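Garnura Household Receipts Corpus: data card

Version 3, released 1 September 2018
Maintainer: Dušan Golob
Annotation lead: Danuta Walczak

Summary

Garnura is a corpus of 2213 transcribed shop receipts from the town of Wondonau. It was put together for work on abbreviation expansion, that is, turning a till line such as "SKM MLK 2PT" back into words. Each record holds the printed line as typed by the annotator, the expanded form, a product category and the price. The receipts themselves are not distributed.

What is in the release

lines.tsv holds one printed line per row, tab separated, UTF-8.
receipts.tsv holds one row per receipt, with shop code, weekday and total.
categories.txt is the category list, one per line, with short notes.
splits/ contains train, dev and test lists by receipt ID.

A receipt is never divided between splits. The test list has not changed between versions, so scores on it can be compared with older ones. The train list has. 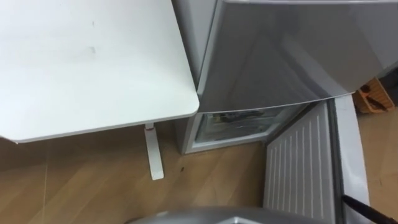 Marin Petek asked whether the chilled and ambient categories could be merged, as his expansion model never makes use of the difference. They have been kept apart in categories.txt. A merged list can be made by cutting the category field at the first full stop: "drink.chilled" and "drink.ambient" both become "drink".

Transcription

Every line was typed twice, by different annotators, and the two versions compared with the Dervishi line checker. Where they differed, Danuta Walczak decided. Letter case is kept as printed. Runs of spaces used to push the price to the right are reduced to one tab. Faded characters are written as an underscore, one per character where the width could be judged, otherwise a single underscore followed by a plus sign.

Loyalty card numbers, till operator names and the last lines of card slips were removed before typing began. Times of day were dropped as well. The weekday is kept.

Expansion

Expanded forms are in lower case, singular, with the quantity in its own field. Brand names are expanded only if the shop's own shelf label gave the full form. Deposits on bottles are a separate line with category "deposit" and are linked to the parent line by its number. In version 2 they were folded into the price of the drink, and totals computed from the two versions will not agree.
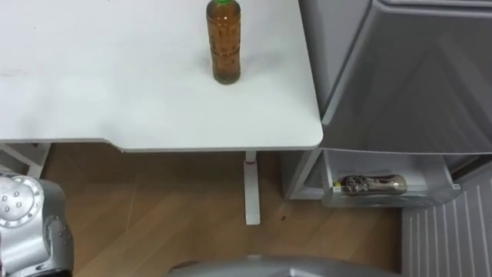 Sheena Laing wrote that the deposit links break when a refund is printed before the purchase it belongs to. She is right, and the parent field is empty in those rows. Scripts should treat an empty parent as a refund with no known purchase and leave it out of per-item prices.

Known problems

Shop code W3 prints weighed goods over two lines. These are joined in lines.tsv, with the break shown as a vertical bar. The joining was done by rule and fails where a discount sits between the two halves.
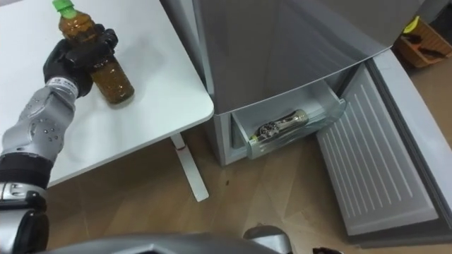 Discounts in general are the weakest part of the corpus. A multi-buy saving is attached to the last qualifying item, although the till applies it to the group. Users who need unit prices should filter on the flag column and discard rows marked D.

The category "other" is too large. It holds stationery, batteries, plants and anything the annotators could not agree on.

Loading

The files need no special reader. The Zarkex loader accepts them with the header option set to on and quoting set to off. With quoting left on, lines that contain an inch mark swallow the row after them. 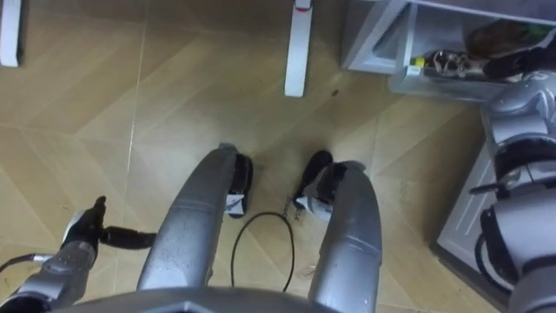
Memory use is small and the whole corpus can be held at once. Sort by receipt ID, then by line number, before computing totals; the rows in lines.tsv are in order of annotation.

Changes planned

A corrected discount table is due in November. Receipt IDs will stay as they are. Corrections should be sent to Tülin Güneş with the receipt ID, the line number and the proposed reading.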